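Vondisau Residents' Laundry Room Meeting, February

Minutes typed up by me, from my own scribbles, so shout if I've got you wrong
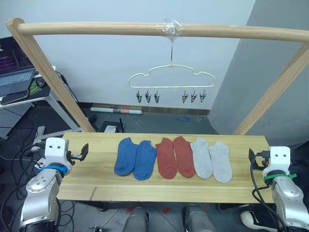
Sawsan Semaan wanted it put down before anything else that the drying rota on the noticeboard is still last year's, and that flat 37 has moved out but still has the best evening slot. Several people said they'd had their eye on that slot too. We agreed I'd do a new sheet and leave 37's slot open for swaps until the next meeting.

We got going at ten past seven, in the upstairs room as usual (the radiator is working again, hooray!). Apologies came from the two ground floor flats and from Li, who is on nights all month.

Last time's minutes

Fine apart from one thing. I wrote that the new machine had been ordered and it had only been priced, so I've crossed that out and initialled it.

The washing machine

The big one first, then. The old Porkov has been leaving everything dripping and we've now had the engineer out twice. He thinks it's the drum bearings and he wasn't very cheerful about it. The quote for the repair is £517, parts and fitting, and a new machine of the same size from Amus is £1000 delivered, with the old one taken away.

We went round and round on this (a bit like the Porkov on a good day). Half the room felt that spending more than half the price of a new one on an old machine was daft. The other half pointed out that we've got the repair money sitting there and we'd have to find the rest from somewhere. I was for the new one and said so, probably more than once. In the end we had a show of hands and it went for the Amus, as long as they'll let us pay in two lots. I'm ringing them to ask. If they say no, it comes back to the next meeting.

Drying indoors

This came up because of damp on the wall behind the lines. Nothing dramatic, just that grey bloom low down by the skirting. What we settled on was window open a crack whenever there's washing up, door to the stairs kept shut, and nothing left hanging overnight. Someone asked about a dehumidifier and I've said I'll look at prices, but please don't get excited, we've just spent all our money!

Sheets are the other problem. One double sheet takes a whole line and then there's no room for anyone's bits. Small things like socks and pants are better on a clip hanger, and if you've got your own you can hang it on the end rail and leave the lines for the big stuff.

Lost property

The box is full again. Mostly odd socks, one very nice tea towel, and a child's swimming costume. I'll put it all out on the window sill and whatever's still there at the end of the month goes to the charity shop.

Powder and fluff

Please, please empty the filter after you've used the dryer. Also the shared powder is for people who've put into the kitty. Sawsan offered to write a friendlier notice than the last one, which was mine, and which apparently came across as a bit fierce. Happy to hand that over.

Anything else

The light on the back stairs flickers. Reported again. The bike that's been chained to the bin store rail has a note on it now asking the owner to move it.

We finished at twenty past eight and I locked up. Next one is same room, same time, and could somebody else please bring the milk.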